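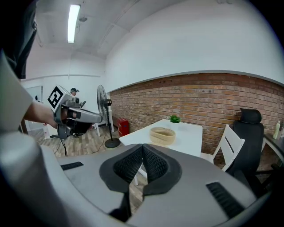 # The Table in the Middle of the Room

I have a theory about white furniture, and it goes like this: you buy it because you want to be a calmer person. I wanted to be a calmer person in March 2020, so I bought a white table. Then a white folding chair with a slatted back. Then a white stool with skinny legs, because by that point I was on a roll and the checkout button was right there.

I'm still not especially calm. But I do love the room now, and I get asked about it more than anything else I've written up for these pages, so let's talk about how so little furniture ended up doing so much work.

## Start with the floor

The floor is a light wood-grain, and it's the reason for every decision that came after. I spent a whole winter convinced it needed a rug. I had one picked out (a big shaggy thing from Ramberg, the color of oatmeal) and I kept it rolled up behind the door for weeks, and every time I unrolled it the room shrank. Back it went. Pale floor, pale furniture, done! If your floor is even halfway decent, live with it bare for a month before you spend anything.

The one thing a bare floor won't do is hide your cords. Mine has a black one wandering across it by the fan, and against that light floor it looks like a drawing of a river. I've tried clips. I've tried tape. I own a cord cover that's a worse color than the cord.

## A table you can walk around

Most people push a table against the wall without thinking about it. I did too, for years, in three different apartments. Then I was painting behind this one and left it standing out in the room overnight, and the next morning I sat down on the side that used to face the wall and had my coffee looking the other way. It has never gone back.

It's a plain white rectangle and I paid 70 dollars for it secondhand, from a shop called Geltotness that has since moved across town and gotten a lot fancier. The top has picked up a few dings, and I touch those up every April with leftover trim paint. Will that hold up forever? No. Do I care? Also no.

The folding chair lives at an angle to the table, never tucked in square. I read somewhere that an angled chair looks like an invitation, and I rolled my eyes, and then I tried it and now I do it at my mother's house when she isn't looking.

## Baskets and other bad habits

I used to have 4 baskets. I'm down to one on the table, a round woven one in a light natural tan, open at the top. The open top matters to me. With a lid I'd forget what went in there, and I once lost a library card for an entire season that way. Mine gets emptied on the first of the month, and whatever I don't recognize goes in the trash.

Farther back toward the wall there's a little green plant with spiky leaves, in a spot where I can't knock it over reaching for my cup. I don't know its proper name. I bought it at Osei, the garden place out past the highway, where the tag said only "easy," and so far the tag and I agree. Green is about the only color I'd put on that table. I tried yellow tulips once and couldn't look at anything else all week.

## The red thing

Okay, the red cabinet. It's small, it's rectangular, it sits right on the floor against the wall, and it is very, very red. Everybody has an opinion on it. A friend told me it looks like it's waiting for a bus.

I found it at the Aller flea market and carried it 3 blocks to the car, switching arms the whole way, and my plan was to paint it white like everything else. I even bought the primer. Then I set it down by the fan while I went looking for a brush, and I came back and the whole room looked awake. The primer is still in the closet if anybody wants it.

## And a fan, apparently

I never meant to decorate with a fan. It's a black pedestal model with a round caged head, a slim pole and a round base, and I bought it for the heat. But a pale room needs something dark and upright in it, and mine happened to be that. The stool ended up behind it, and I pull it out when there's more company than chairs.

I've been eyeing a second folding chair for the far side of the table. It comes in white or a dusty green, and I've had both in my cart since last night.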